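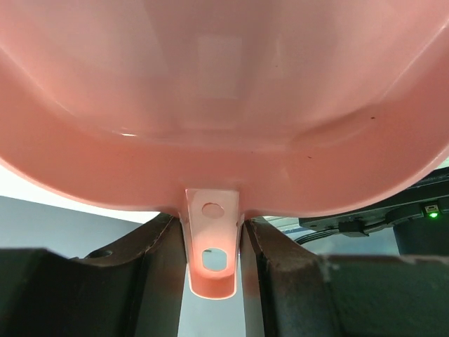 Pink plastic scoop, close up

Prallance alleys and stairs: progress report to the Harkis small grants fund
Jun 10, 2025

Hello again! Halfway-point report, as promised in the agreement, and I've tried to stick to the headings you sent over, though I wandered off a bit in the middle one.

What we've been doing

The short version is that the alleys behind Prallance are getting swept, and so are the outdoor stairs down to the bus stop (which I had forgotten were gray, they'd been leaf-colored for so long). We started at the top end by the bakery and worked down. We do an early evening round, mostly, once the delivery vans are gone, and people come out in whatever shoes they have on and grab a broom from the rack.

Seven alleys were in the plan. We've got a regular rota going on all of them except the one behind the Skála apartments, where there's a locked gate and a long story about who has the key. The management office has said yes in principle. I've asked for something in writing and I'll pass it on when it comes.

The stairs turned out to be the bigger job. Grit collects in the corners of every step, and then the rain packs it down until you need a hand brush to get it moving. We now do the stairs top to bottom with stiff brushes first and follow with the soft brooms. If you do it the other way around you just polish the dirt.

Money

The grant was $2,000 and we are inside it. Most of what's gone so far went on brooms, hand brushes, gloves and the storage rack, plus the heavy bags, which cost more than I put in the budget (sorry, I priced the thin ones, and the thin ones split the minute a twig looks at them). I've moved a little across from the printing line to cover that. We only needed one batch of flyers anyway, and the bakery let us tape a sign in the window for free.

Receipts are in the envelope I dropped off with your front desk. The one from Homari is faded, so I wrote the total on the back in pen.

Dustpans, since you asked

Your note last time asked why there was a separate line for dustpans when we already had shovels. Fair question! A shovel is great for wet leaves in a heap. It's hopeless for bottle caps, cigarette ends and that fine sandy stuff, because there's always a gap under the edge. What we want is a wide, flat front that sits right down on the concrete, and a deep enough back that the wind doesn't take everything out again on the way to the bag. Plastic is fine for this. It's light, you can rinse it under a tap, and a bright color means it doesn't get left behind on the stairs at dusk. We lost 2 black ones that way in the first few weeks.
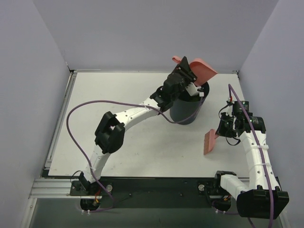
Dustpan-style scoop in pink, over a white tabletop

What hasn't gone so well

Storage. The rack lives in the covered passage and it's fine until it rains sideways, and then the bristles stay damp for days. I'd like to get a lid or a curtain on it before the fall.

Also, turnout is lumpy. Some evenings there are 8 of us and we're done before the streetlights come on, and then the next round it's me and a very patient neighbor doing the whole of the stairs. A group text has helped a bit. Shorter rounds helped more, so we now do one alley and go home.

Coming up

In July we want to do a proper scrub of the handrails and clear the drain at the bottom of the steps, which backs up every time there's a storm. I've called the city twice about the grate, as it's too heavy for us to lift safely. If they can't come, we'll clean what we can reach from the top and leave the rest.

If anyone from your office wants to come along and push a broom for half an hour, please do. Bring gloves if you have small hands, as all ours are large.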